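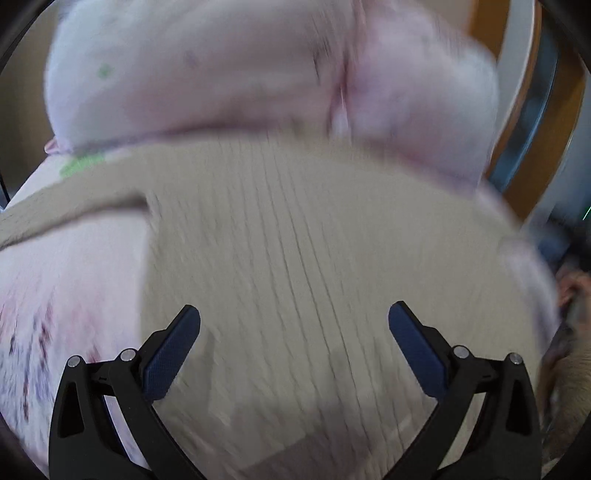 Jaws open over the beige cloth, patterned sheet, plenty of motion blur.

Folding on a bed with hand-held grippers: is anyone getting a usable policy out of this?

etenesh_m wrote:
I've been put in charge of quality checking for our share of the Cliston folding set and I'm losing faith in it. The plan is 1000 demonstrations of folding clothes on ordinary beds in ordinary homes, two grippers, a camera on each. We have 80 through checking so far. The one at the top is fairly typical. The gripper itself is nice and sharp, which I'd expect as it moves with the camera, and half of what's behind it is mush.

My worry is that we're paying people by the finished fold. They go fast. A fast fold looks fine to the person doing it, then I step through it and can't say which frame the pads closed on the cloth. If I can't tell, I don't see how a network is meant to.

Has anybody trained on this sort of thing and had it fold something it hadn't seen? I mean a real trial with a real arm, please, and no loss curves.
Etenesh Mekonnen

tinbath wrote:
Short answer, no. We trained on a set of similar size last July and got an arm that was very good at going to the middle of the bed and closing. On cloth, off cloth, it didn't much mind.

I'd not blame the blur. Look at how much of your picture is the same beige thing filling the middle. There's hardly an edge to aim at apart from that strip going off to the left. The person holding the gripper knows where the edges are from looking with their own eyes, from well above. Your camera doesn't. You're recording decisions made with information that never gets recorded.

Rodrigues wrote:
tinbath, that's an old complaint and I think it's overdone. You've got a history of frames, and in most folds the edges come into view sooner or later. Two cameras too. What one wrist misses the other often has.

On speed I'd leave people alone. Slow people down and you get slow, dithery folds with pauses in them, and then your arm learns to pause. I have sat and watched a Miltex arm hover over a tea towel for what felt like my whole Tuesday. Give me blur any day.

tinbath wrote:
"Often has." How often? Did you measure it, or does it feel like often?

Rodrigues wrote:
We didn't measure it across the set. Fair enough. I went through a couple of dozen by eye.

gusset wrote:
Different grumble. Pale sheet with a busy print, padded stuff heaped at the back, one beige item. Etenesh, how many of your 80 are that same bed? I've seen sets sold as "many homes" that were many folds in very few homes. The model learns the bedding.

etenesh_m wrote:
14 of them are that bed. The rest are spread over 13 others, unevenly. So yes, too many on the one, and I have already said so to the people at Cliston. The answer was that variety will come with volume, which I don't believe unless somebody goes out and makes it come.

I'll post another from the same lot so you don't think I only save the bad ones. This is one where I can read what's in front of me.

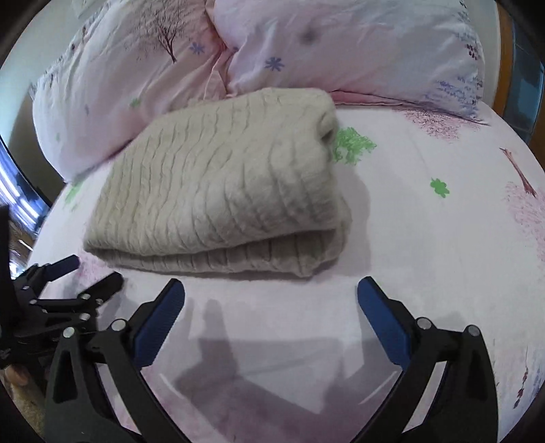 Same bed: knit folded into a thick bundle, both jaws apart, second gripper coming in from the left.

etenesh_m wrote:
You can make out the cables, the darker layer underneath the top one, and the gap of shadow between the two. The near gripper is open and clear of the cloth, and the other one has its tips close to the lower left corner of the bundle. If every frame were like that I'd stop moaning.

Rodrigues wrote:
So that's a good one, and it makes my point. Both tools in one view, and the bundle has proper corners. I'd train on that.

tinbath wrote:
It's a good frame. Whether it's a good demonstration I can't say from one frame and neither can you. Is that other gripper arriving, leaving, or being held out of the way? Those are three different actions.

Also look at the sheet between the jaws. Big greyish purple shadow, with a bit sticking up like a finger. That will look different in every room and at every hour. Then you mount the grippers on an arm with a fat forearm, the shadow changes again, and your model has never seen it. I'd bet the print on the sheet bothers it less than that does.

gusset wrote:
I'd take that bet the other way. There's a bright green scribbly bit of print right against the edge of the knit, and more pink and green dotted all over the sheet. Shadows are soft. Print is sharp and sits exactly where you want the model to find a cloth edge. Crop to the bundle, swap the background on half of them, train it twice and see.

tinbath wrote:
Swapping backgrounds behind a fuzzy knit is a misery. You get a halo and it learns the halo.

Rodrigues wrote:
Agree with tinbath there, annoyingly. Just buy some plain sheets and send them round.

etenesh_m wrote:
Plain sheets defeat the purpose of going into homes, though. If I wanted plain I could do it on a table at work with the Itov rig and save the bus fares.

What I'm thinking of asking for, tell me if it's daft:
- a cap on folds per bed
- pay by the session, so there's no prize for rushing
- the person says "closed" out loud at each grasp, and we line it up with the sound
- a few failed folds kept and marked as failed, where at present they get binned

gusset wrote:
First two, yes. Failed folds, yes please, I've begged for those for years. Saying it out loud won't last. People forget by the third garment and then you have labels on some and not others. Log the jaw width and read the closing off that.

etenesh_m wrote:
We do log the jaw width. On a thick knit it's a slow squash with no clear step in it, so you end up picking a threshold and arguing over it. Thin shirts are all right.

tinbath wrote:
Then before anyone pays for the other 920 I'd train on the 80, put it on an arm, and give it a bed that isn't in the set. It will probably fail. How it fails would tell you whether to fix the blur, the bedding or the labels. At the moment the three of us are guessing.

Rodrigues wrote:
80 is too few to learn anything from a failure. It'll fail because it's 80.

tinbath wrote:
And at 1000 you'll say the same.

etenesh_m wrote:
I've asked for arm time. They've said they'll look at the diary. Will post whatever comes of it, including if it just pats the duvet.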